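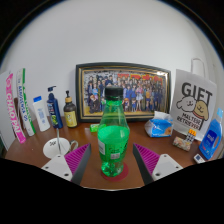

Green soda, red coaster, big group picture behind. My table in April.

I have a soda problem, and by problem I mean there's always a green bottle on my table. I moved into this apartment in Donusville 100 days ago and the round table was the first thing I put in place. It was supposed to be for eating. Ha!

The coaster cost me 116 at the Drundetti market, and I did spend a minute talking myself into it. I love it, though. The red looks so good on the brown top, even when my cup ends up next to it instead of on it.
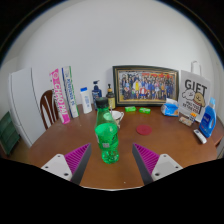 Murnota Small Rooms Club – Members' Blogs

So, the back of the table. Pump bottles, lotion, soap, tissues, the tall pink box that says CHOO PAI, and a gift bag I'm keeping because of the smiling guy on it (I will reuse it, I swear). My plan is to get all of it onto one tray, soap included, and leave the front half for food and drinks.

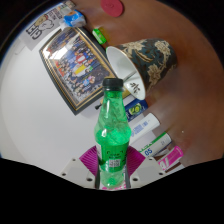

Murnota Small Rooms Club – Members' Blogs

Then there's the group picture, all those little people in rows with the thin gold line around them. I adore it and it's huge. I want the bottles moved away from it so I can see the bottom row while I have my soda! The tray I like at Lei is 246, so I'm waiting for a sale.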